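The Man Who Would Rather You Didn't Call It a Superfood

2022-03-14
By Drahomíra Vondráček

Igor Kováčik has been selling fruit in Alville for long enough to have heard every claim that can be made for it, and he believes very few of them. When I told him I wanted to talk about why fruit in stores looks so good and tastes so flat, he asked whether I had paid for a study. I had not. "Good," he said. "Then we can talk."

We met at his shop, Huerta, before the morning delivery. I came with doubts of my own. I have read too many pieces in which a seller explains that the fruit from the big chains is terrible and the fruit in his own crates is a revelation. Kováčik charges more than the supermarket in Bruvville does, in some cases a good deal more, and I wanted to know what the extra money buys.

"Sometimes nothing," he said. "You want me to say flavor. Some weeks it's flavor. In December it's mostly rent."

I asked him about color first, as that is what most of us go by. He shook his head before I had finished. Color tells you what color it is, he said. A red skin may mean a ripe fruit, or it may mean a variety that was bred to turn red early. Shine bothers him even more. Many fruits are washed and waxed before they reach a store, and the wax does keep them from drying out, so he won't call it a trick. He just won't let anyone call it freshness, either.

"People pick up the shiny one," he said. "Every time. I do it too, and I know better."

Then how should a person choose? Smell, he said, for the fruits that have one. Weight in the hand. For the rest he was less sure than I expected. He has customers who press their thumbs into everything and customers who knock on things as if someone might answer, and he doubts that either group goes home with better fruit. "They go home happier," he said. "The fruit with the thumb marks stays here with me."

He does have a few opinions about the inside of the gap, as he calls it – the hollow where the stem was, or still is. He looks there for mold and for soft brown spots. A clean hollow does not promise anything about taste. It rules out one kind of disappointment, and he thinks that is as much as a buyer can ask for while standing in a store.
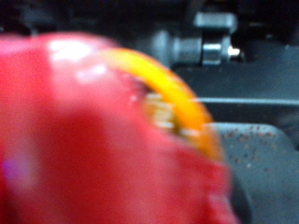
According to Drahomíra Novák, all of this makes too much of looks in the other direction. She buys most of her fruit in Bruvville, at the ordinary supermarket, and says she has had bad luck with pretty fruit and bad luck with ugly fruit in equal measure. If there is a lesson in a dull skin, she would like someone to show it to her.

I passed this on to Kováčik and expected an argument. He said she was probably right. What he objects to is the fashion for ugly fruit sold at a premium, with a story on a card. He got one such box from a company called Rerkard, which had offered him a trial, and found the contents no better and no worse than what he already had. The box was nicer. He kept the box.

The trial did lead him to run a small test of his own. He set out slices from two suppliers, left the prices off, and asked customers which they preferred. He got 46 answers before he ran out of slices. I asked what they showed.

"That people like free fruit," he said.

He would not give me the split. It was close, he said, and he had cut the pieces himself and knew which was which, and he may have smiled at the wrong moment. I pointed out that most businesses would have put the result in the window. He said most businesses had.

I pushed him on storage, hoping for something firmer. He keeps apples cold and tomatoes out of the fridge until they are ripe. He thinks bananas should live away from everything else if you want the other things to last. Beyond that he shrugged. "If you buy less, it goes bad less," he said. "I lose money when I say that, so maybe you can believe it."

The shop opened in 2000 and still has the same scale by the register. While we talked, a woman came in, chose the glossiest fruit on the front shelf, and asked him whether it was sweet. He told her he hadn't tasted that one. She bought 2.

I bought a bag myself, on his advice, picked by weight and smell. One was excellent. The others were fine – about what I would have gotten in Bruvville, and I paid more for them.

Filed under: Food & Shopping, Local Interviews

Related
Does Anyone Need a Melon Baller?
Farm Stand Prices, Compared
Letters: In Defense of the Frozen Pea
What "Vine Ripened" Means on a Label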